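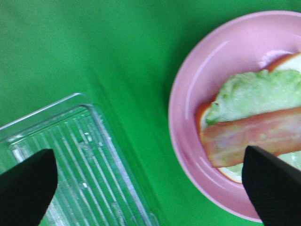
Why does a software company need a kitchen's worth of props, Naciri wanted to know before signing up for our planner. Most vendors had sent over a slide deck and a price.

Our answer is that we test our code on ordinary objects before anyone else runs it. Genda writes perception and planning software for robot arms. We started in Nenimdale with one arm and a rented bench, and we still work in the same building. There are no robots for sale on our price list. Customers bring their own hardware, and we supply the layer between the camera and the motors.

The main product is Zuvov, a task planner. It takes a goal, breaks it into grasps and placements, and checks each one against the latest wrist view before the arm moves. The current release ships with 113 task templates and a log viewer. Support is included for the first 200 hours.
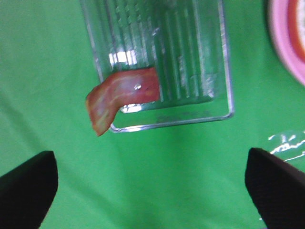
Perception takes up most of our engineering time. A planner is only as good as its estimate of where things are, and some materials make that estimate hard. Clear plastic is the worst of them. A ribbed tray throws back white glare and lets the green cloth show through its floor, and a strip of bacon hanging over the side hides part of the rim - so the software has to work out the edge from what is left. We keep 740 recorded runs of cases like these and replay them against every build.

Integration questions go to the engineers who wrote the code. The office opens at 8 a.m.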